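Carnet domestique, rubrique « Mobilier et rangement »

Les lecteurs réguliers de ce carnet savent que la question du meuble de télévision y est inscrite depuis le mois d'avril. Plusieurs messages ont été reçus à ce sujet, dont deux de Mme Iresha Patwary, qui demandait si le principe d'affectation des tiroirs, exposé à propos de l'entrée, pouvait s'appliquer tel quel au séjour. La présente note tient lieu de réponse.

## Rappel de la situation

Le meuble est un élément bas, blanc brillant, de marque Fasaletti, acquis d'occasion auprès de M. Gayan Sultana pour la somme de 100 euros, transport non compris. Il comporte des tiroirs et des compartiments ouverts. Il avait été choisi pour sa longueur, le précédent, un Romine à portes vitrées, ne permettant pas de poser quoi que ce soit à côté du téléviseur. Avec le recul, il convient de reconnaître que cette facilité a été largement utilisée.

Un plateau long et dégagé reçoit tout ce qui arrive dans la pièce : le courrier, parce qu'il se trouve sur le passage, les télécommandes, les imprimés que l'on se propose de lire le soir, les contenants vides que l'on rapportera plus tard à la cuisine. Les tiroirs, pendant ce temps, restent fermés. Lors de l'examen effectué au printemps, celui du bas contenait une notice de lave-linge, des piles dont l'état n'a pas pu être établi et une rallonge que l'on avait rachetée entre-temps.

## Dispositions adoptées en avril

Les dispositions suivantes avaient été arrêtées à l'issue d'un échange avec M. Tharindu Weerakoon, qui partage l'usage du séjour et qui avait formulé des réserves :

- le courrier ouvert quitte le plateau le jour même ;
- les télécommandes sont placées ensemble, à gauche du téléviseur ;
- les imprimés sont empilés, la pile ne devant pas dépasser le bord inférieur de l'écran ;
- les appareils sans usage courant retournent dans leur boîte, et la boîte dans un tiroir ;
- aucun vêtement ni accessoire n'est posé sur le téléviseur ou accroché à celui-ci.

Le dernier point avait été ajouté à ma demande. M. Weerakoon l'avait accepté sous réserve du chapeau à paillettes, dont la destination devait être examinée séparément. L'examen n'a pas eu lieu.

Il avait également été prévu un rangement hebdomadaire d'une durée maximale de 30 minutes. La limite de temps m'a été suggérée par M. Mircea Roman, dont l'expérience du rangement de bureau est ancienne et qui estime qu'au-delà de cette durée on commence à relire les documents. L'observation s'est révélée exacte dès la deuxième semaine, au cours de laquelle un catalogue Khan m'a retenue bien plus longtemps que prévu.

## Application

L'application a été irrégulière. La règle relative au courrier a été suivie pendant cinq semaines, puis suspendue de fait à l'occasion d'un déplacement. Celle des télécommandes a mieux résisté, bien qu'il subsiste un désaccord sur ce que recouvre le mot « ensemble ». M. Weerakoon considère que deux télécommandes posées sur le même meuble satisfont à la règle. Je maintiens qu'elles devraient se toucher.

Le bac vert à compartiments appelle une mention particulière. Il avait été acheté pour le tiroir, où il devait séparer les piles, les câbles courts et les petites vis. Ses dimensions avaient été relevées sur l'emballage et non sur l'objet, et la fermeture du tiroir s'en est trouvée empêchée. Il est donc demeuré sur le plateau à titre provisoire. Le provisoire dure depuis le printemps, et je constate que sa couleur me gêne de moins en moins.

S'agissant des petits contenants, la tasse blanche a reçu une affectation de fait. Elle n'a jamais été désignée dans aucune liste. Elle se trouve sur le meuble parce qu'elle y a été laissée, et quelque chose y est régulièrement déposé, tantôt un stylo, tantôt un outil. M. Pranab Jayawardena, consulté lors d'une visite, recommande de régulariser ce genre d'usage et de ne plus le combattre. Sa recommandation a été suivie : la tasse reste, à la condition qu'elle ne contienne pas de liquide.

Quant aux compartiments ouverts, je persiste à les juger moins utiles que les tiroirs. Tout ce qui s'y trouve est à la fois visible et oublié. Le nettoyage en est malaisé, la poussière se logeant au fond, et un petit objet bleu y a passé tout le mois sans que l'un ou l'autre des occupants estime devoir l'en retirer.

## État du meuble

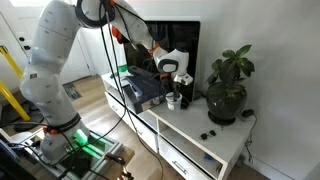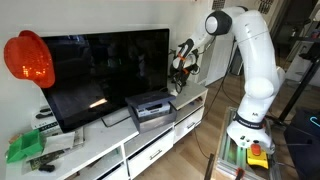
*Brimon, le 30 juillet*

Ces images appellent quelques observations, que je limiterai à ce qui touche aux dispositions énoncées plus haut.

La pile d'imprimés est tenue, à gauche, en partie derrière le téléviseur, avec une télécommande noire posée dessus. La seconde télécommande se trouve vers le bord avant du meuble. La règle n'est donc pas respectée au sens où je l'entends, et elle l'est au sens de M. Weerakoon. Une nouvelle rédaction sera proposée.

Des papiers blancs se trouvent à côté du bac vert, posés sur un support plat à motifs sombres. Ils auraient dû partir au bureau. J'ai vérifié depuis qu'aucun n'appelait de réponse urgente, à l'exception d'un avis de passage dont le délai est expiré.

L'appareil gris argenté est bien dans sa boîte gris foncé, ce qui constitue un progrès. La boîte est cependant ouverte, devant le téléviseur, son couvercle simplement posé de travers. Le texte d'avril exige le retour de l'appareil dans la boîte et de la boîte dans le tiroir ; la première moitié de l'exigence est satisfaite. Le tiroir destiné à la recevoir a été mesuré le soir même. Il convient, à condition d'en retirer la rallonge.

Reste le chapeau. Il est accroché au coin supérieur gauche du téléviseur, dont il recouvre en partie le bord. Ses paillettes rouge orangé prennent bien la lumière, je le concède volontiers, et l'écran éteint n'y perd rien. La difficulté se présente le soir, lorsqu'il faut l'ôter, lui trouver une place, puis constater le lendemain qu'il est revenu. Une patère a été envisagée dans l'entrée. Mme Patwary, à qui la question a été soumise par courrier électronique, préconise au contraire une boîte à chapeau, rangée sur l'armoire de la chambre, et m'a communiqué l'adresse d'un fabricant. Le modèle le moins cher coûte 100 euros, soit le prix du meuble. Je n'ai pas donné suite.

Pour répondre enfin à la question posée : oui, l'affectation des tiroirs peut être transposée au séjour, mais il est préférable de mesurer les accessoires avant l'achat et de décider par écrit de ce qui a le droit de demeurer sur le plateau. À ce jour, la liste comprend le téléviseur, les deux télécommandes, la pile d'imprimés et la tasse. Le bac vert y figure avec la mention « à revoir ».

Les prochaines notes porteront sur le placard à linge, puis sur les câbles, sujet pour lequel M. Roman a promis une contribution. Les remarques relatives au présent texte peuvent être adressées par le formulaire habituel. Celles qui concernent le chapeau seront transmises à M. Weerakoon.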